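Candton Evening Courses
Home Textiles and Laundry Care
Handout 4: Folding whites

September 23, 2021

Welcome back! We have reached my favourite session of the course. Washing has the chemistry and ironing has the steam, but folding is where you get to handle the cloth properly and learn how it behaves. Please read pages one and two of this handout before you come, and bring something white and cotton from home. A plain T-shirt is ideal. A hand towel will do very well too.

What we covered last time

You should have your notes on drying flat and drying on the line, and the table of fibres we filled in together. Keep the table handy. Cotton holds a crease well, and a cotton and polyester mix springs back a little, so you will need a firmer hand on it. If you missed the session, the Serkari drying sheet is in the folder by the door and you can copy from that.

1. Why white cloth first

I always start people on white. On a patterned shirt the eye follows the pattern, and a crooked fold can hide in it for ages. On plain white the only lines are the ones you put there, plus the shadows along the creases, and you start to see them very quickly. It is a lovely moment when a class gets its eye in – suddenly the whole room is tutting at its own corners!

White also shows every mark, so wipe the table and wash your hands before you begin. Rings and bracelets off, please. They catch on knits.

2. The table

A smooth, hard surface is best. Cloth slides on it, so you can turn a whole garment without lifting it. A bed is the worst place to learn, soft and usually too low, though we all do it at home and I am not going to pretend otherwise.

Clear more space than you think you need. You want the garment, a hand's width all the way round, and a spot for the finished pile. If you are working under ceiling lights, move until the shine on the table top is not in your eyes. Students at the far bench in our room will know what I mean.

3. Spreading out

Lay the cloth down and find the two ends of its longest side. Pull gently outwards, then let go and smooth from the middle to the edges with flat palms. Never smooth from the edge inwards, or you will push a little wave of spare cloth into the centre and fold it in.

Words we will be using:

Flap: any part that has been turned over and lies on top of the rest.
Fold line: the edge you make when you turn a flap.
Ghost crease: a faint line left by an earlier fold. Useful if it is in the right place, a nuisance if it isn't.
Holding point: wherever the cloth is being pressed down while another part is moved.

White cloth on the table, flat and folded
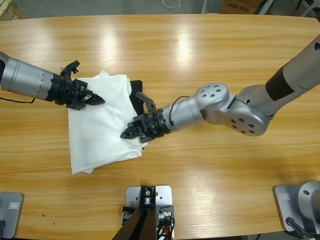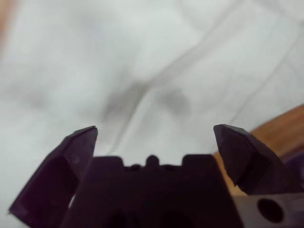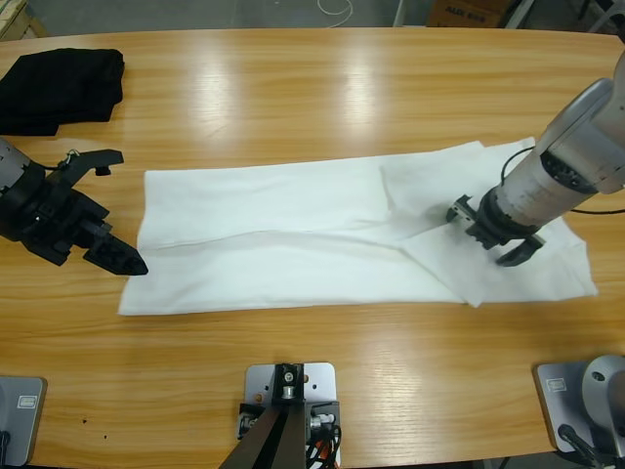

4. Holding points

Most beginners use one holding point and wonder why the whole thing swivels. Use two if you can. With a garment folded into a rough rectangle, one point near each end will keep it square as you tidy the rest. Press down, and don't drag. A light touch is enough on cotton jersey, and a thick towel needs a bit more.

When you turn a flap, keep a holding point on it for a second or two before you let go. If you release straight away the flap relaxes and the fold line wanders. Diagonal flaps are the ones to watch, as cloth stretches more on the diagonal than it does along the weave. Try it with a tea towel: pull it straight, then pull it corner to corner. You will feel the difference at once, and I never tire of seeing people do this for the first time.

5. The rectangle fold, step by step

a. Lay the T-shirt face down with the neck away from you.
b. Smooth from the middle outwards.
c. Turn the left side in, as far as the middle of the shoulder. Lay the sleeve back on itself so that it stays inside the fold line.
d. Do the same on the right. Check that the two fold lines run parallel.
e. Bring the hem up to just below the neck.
f. Fold in half once more, turn the whole thing over and square the corners.

A towel is simpler. Fold it lengthways in thirds, then across in half, and half again if your shelf is shallow.

6. Things that go wrong

A crumpled lower corner nearly always means the hem was twisted before step e. Unfold back to that step and no further. You don't have to start again.

If a sleeve pokes out at the side, it was laid at an angle in step c or d. Slide a flat hand in and bring it back towards the centre.

Rectangles that come out in different sizes make a leaning pile. Cut a card to the size of your shelf and fold to it. The Nolte cards in the cupboard are a good size for adult shirts, and there are 54 of them, so everybody can take one home until the end of term.

7. Practice before next session

Fold the same garment ten times. Yes, ten! Write down which step felt clumsy and whether that changed. Then fold one thing you normally hang, and see how it looks the following morning.

The July group kept a tally of everything they folded between them over the course and reached 1307 pieces. I would love to see this group beat that, so there is a sheet on the wall by the sink. Small items count, socks go down as a pair.

For those who want to read further, the Pisteo booklet on household linen is on the reference shelf at number 372. The chapter on storing sheets is particularly good, with drawings of every fold.

Next time: fitted sheets. Bring one with good elastic, and a partner if you can persuade somebody.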